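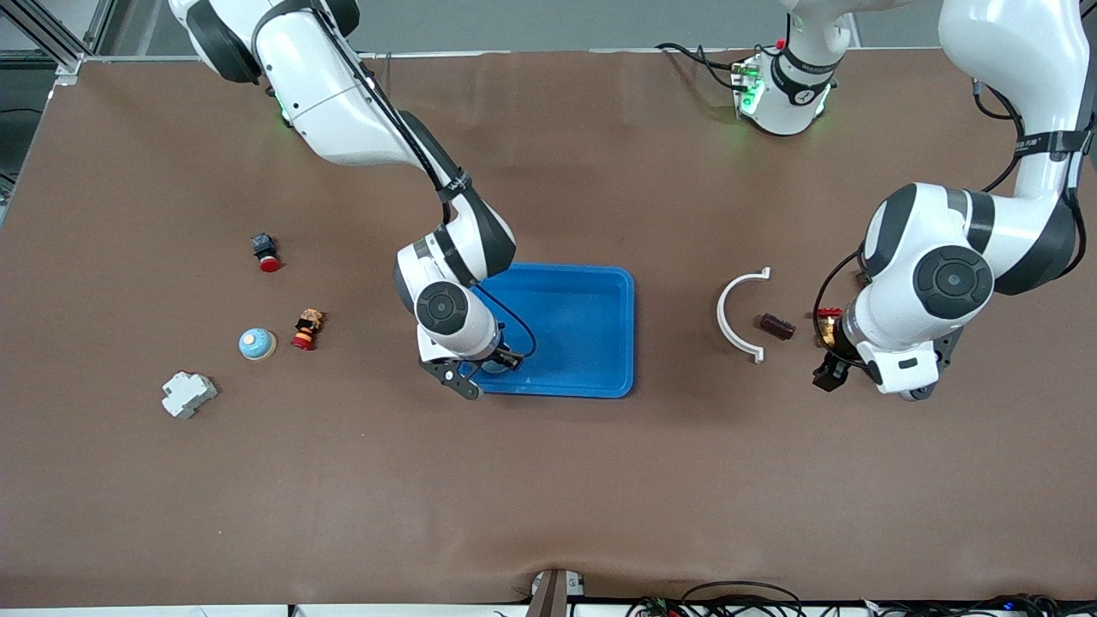 Blue tray, brown table, thread on old railway tickets.

Home Explore Saved Lists

Filed under: Local history, Railways, Paper things

1/ Right, I've been promising this for ages. A long thread on the little card tickets of the Toltstead to Jusden branch, which closed before I was born and which I think about far more than is sensible. Mute me now if trains aren't your thing (but they're really about people, promise!)

2/ The line was nine miles long. Toltstead, Solberg Halt, Jusell, Jusden. Four stops, single track, one engine going back and forth all day. On a good day you could do the whole thing in under half an hour, if there weren't sheep.

3/ The tickets were small bits of thick card, a bit shorter than my thumb. Printed in batches, numbered one after another, and kept in a wooden rack in the booking office. Clerk takes one from the bottom, bangs it in the date press, hands it over. I love the sound of those presses so much.

4/ Because they were numbered, you can work out all sorts. If I've got ticket 291 for one date and ticket 1068 for a date later the same summer, I know how many people bought that exact fare in between. It's like reading a diary written by a cupboard.

5/ And the colours! Third class singles on this branch were buff, returns were buff and green, dogs were pink with a red stripe. Bicycles had their own. Prams had their own too, which I only learned last year and had to go and tell everyone in the kitchen.

6/ My favourite of the lot is a Jusell to Solberg Halt single. That's just over a mile. You could walk it in twenty minutes along the river. Somebody paid good money not to, and I hope it was pouring.

7/ Quick word about Solberg Halt. No village. Never was one. It was put in for a brickworks, and when the brickworks shut the trains carried on stopping if you put your hand out. The guard sold you your ticket on board from a leather rack round his neck.

8/ Guard-issued ones have a little G after the number. They're much scruffier than the office ones, with soft corners and the date written in pencil if it's there at all. Some collectors don't want them in that state. More for me, thank you.

9/ Market day tickets next. The branch did a cheap return into Toltstead for the market, valid on one train in and two trains back. One box of them was printed in a run of 3000 and they never got to the end. The last one I've traced is in the low two thousands.

10/ You could bring one basket of eggs for free on a market ticket. ONE basket. It says so on the back in tiny letters, so there must have been a row at some point, and I'd give a lot to have been in the queue behind it.

11/ Somebody always asks how any of these survived when you had to hand them in at the end. A few ways! Return halves that never got used. Tickets slipped down coat linings. Unsold stock carried home when the line closed. And children, who begged them off the porter.

12/ The biggest lot I know of came out of a biscuit tin in Jusden. It belonged to Prakash Iyer, who bought the old station house and found the tin behind the boarding under the ticket window. 247 cards, nearly all unsold, in order, tied up with bootlace. He let me sit on his stairs and go through the lot.

13/ Prakash has kept the ticket window, by the way. It's between his hall and his kitchen and he passes mugs of tea through it. I was given mine with a biscuit balanced on top and I have never been happier in a stranger's house.

14/ In that tin were six Christmas shopping tickets with a sprig of holly printed in the corner. On a nine-mile branch line! Some printer took the trouble to set a holly block for them. They went on sale in November and cost the same as the ordinary ones.

15/ Looking after them is easy, if anyone has a few in a drawer. Keep them flat, dry and out of the sun. No sticky tape, no glue, none of those old albums with the tacky pages. Coin pockets made of polyester are a good fit. Pencil on the pocket, never on the card.

16/ Don't rub dirt off either! I did that to my second ever ticket with a damp cloth and took the station name away with it. It now says "TOLT" and then a smear. I've kept it as a warning.

17/ Got a clipped one? Look at the shape of the hole. Each station had its own nippers. Jusell's cut was like a small heart on its side, Toltstead's was a plain notch, and Jusden's is a bit like a keyhole. So a ticket with two clips tells you where it was checked going out and again coming home.

18/ Things I'm still hunting for: a Jusden platform ticket, anything for a pram, and any first class return at all. They were printed, I've seen the order book. Whether anyone round here ever bought one is another matter.

19/ If your nan or grandad lived anywhere along the line, please have a look in the sewing box, the button tin, the family Bible, the back of the clock. Bookmarks especially. I've had three out of hymn books. You keep the ticket, I'd just love a scan of both sides and the number.

20/ I'm doing the parcels stamps next, which are even smaller and stickier. Off to put the kettle on now. If you know what the letters "S.H.X." mean on the back of a Solberg dog ticket, my replies are open and I'm begging you.

247 likes 38 reposts 19 replies

Share Save thread Back to top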